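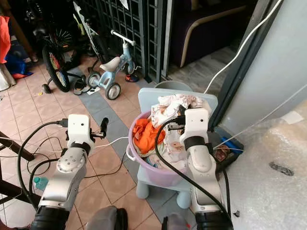 How do you stop clean children's clothes from sitting in the basket until the next wash?

Sort them where they land, raise the basket off the floor, and don't carry anything indoors until it belongs to a pile.

I'm a huge fan of sorting laundry out on the porch. The light is good, there's air, and the children can potter about with their bikes while I get on with it. My sister's family in Drarnomari have always done it this way, and after one visit in March I came home and moved the whole business outside. I haven't looked back!

What you need

A round plastic basket with a handle
A child's chair, the low plastic kind
A bucket for anything that has to be washed again
A clean sheet or a big towel
40 minutes the first time, less once you have the hang of it

Step 1: Get the basket up

Put the basket on the seat of the child's chair, with the chair standing on a flat bit of tile. A grown-up can then sit on a low stool and reach everything without bending double, and a small child can stand and reach in too. The backrest is lovely for this, as it keeps the basket from sliding off when somebody pulls hard at a sleeve. Leave the handle pointing towards your weaker hand so you can steady it.

Check the basket isn't wider than the seat by more than a few fingers. Mine overhangs a little and has been fine, but a big square one went over twice before I gave up on it.

Step 2: Pull out the big pieces first

Printed cloths, sheets, cot covers, anything that hides what's under it. Shake each one hard away from you (this is the fun part, and children are brilliant at it) and lay it over the clean sheet. With the large things gone you can see what you've got left, and the whole job feels half done already. 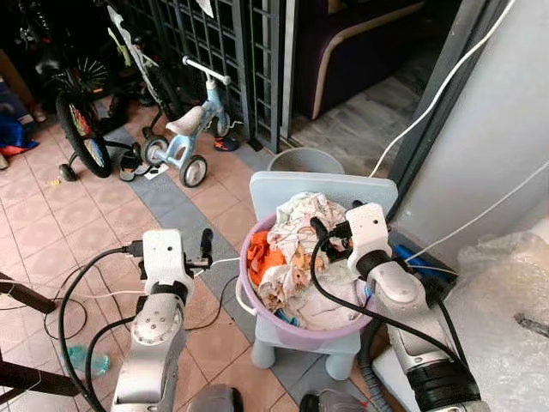

While you're shaking, feel along the hems and seams. Thick seams hold damp long after the rest feels ready, and one damp hem will make a whole drawer smell musty. Anything doubtful goes back on the line for another hour.

Step 3: Go by colour, then by person

I used to sort by person straight away and got in a terrible muddle with the plain whites. Bright things are so much easier to spot, so take all the oranges and pinks out first, then the pale ones, and then split each heap by owner. My friend Bình Quan does it the other way about and swears she's faster. Try both!

Step 4: Small bits last

Socks, bibs and flannels sink to the bottom or get wedged against the rim, so run a hand right round the inside before you call the basket empty. Pair what you can and drop the odd ones in a little bag on the back of the chair.
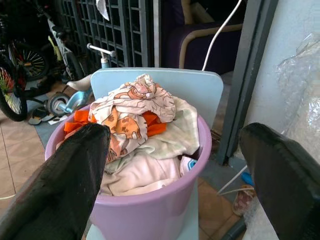 A full basket on the child's chair, ready to sort.

Step 5: Fold on the spot

Fold each pile on your lap and put it back in the basket with the heaviest pieces at the bottom. Tops go in thirds lengthways, then in half. Printed cloths I fold with the pattern outwards so the children can pick their favourite without pulling the stack to bits. Then it's one trip indoors and straight into the drawers.

A few extras

Sweep the tiles before you start, and put the clean sheet down only when they're dry.

If it looks like rain, do steps 2 and 3 and leave the folding for the sofa.

Rinse the bucket out afterwards and turn it upside down.

Comments

Saqib Rana: Tried the chair trick today and my back is so grateful. Do you fold fitted sheets on your lap as well?

Reply: I do, badly! Tuck the corners into each other first and it goes much better.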